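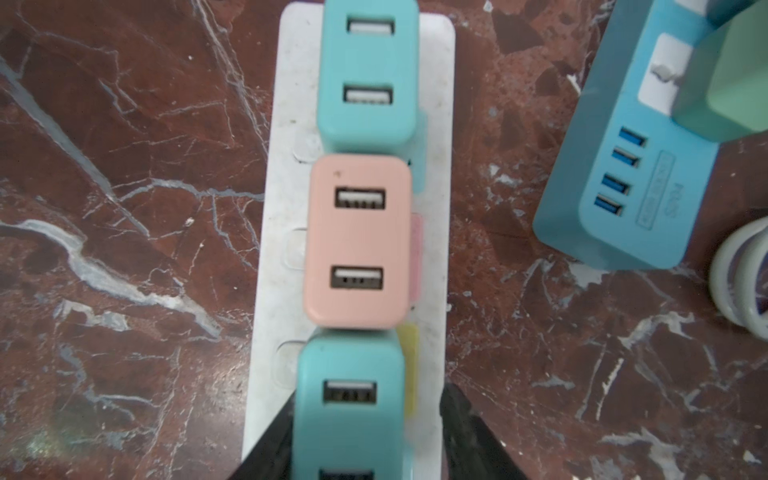 Packaging for Transport, Handout 4: Corner Boards and Strapping

Read this before the lab in Hornudthorpe. Bring the load sheet from handout 3.

Corner boards

A corner board is a length of pressed paperboard folded to a right angle. It spreads the pull of the strap over the edge of the load and stiffens the stack from top to bottom. Cut the boards to the height of the load. A board that is too long will rest on the deck and take weight it was not meant to carry. A short one leaves the top layer free to shift.

Strapping

We use two kinds in this course. Polyester strap keeps its tension when a load settles and suits most cartons. Steel strap stretches very little and is used for castings and other hard goods. Do not use steel over bare cartons – it cuts into them.

Order of work

Stack the cartons with no overhang. Set the four boards and hold them with a turn of stretch film. Run the straps under the top deck of the pallet, tension them, then seal. Check each seal by hand.

Worked problem

A pallet from the Wilbridge plant carries 6 layers of cartons. Each layer weighs 167 pounds.

Load weight: 6 x 167 = 1,002 pounds

The pallet is rated for 4,000 pounds, so the deck is well within its limit. The tensioner is set to 200 pounds per strap. Work out the total strap tension for two straps, and then for three. Say which you would choose if the cartons are only half full, and why.

Terms

Joint strength: the load at which the seal fails, usually lower than that of the strap itself.
Set: the stretch left in a strap after the tension comes off.

The Cutine tensioner has a new handle, so the drawing in the old lab manual is out of date. Use the sheet taped to the bench. Film and pallet wrap are covered in August.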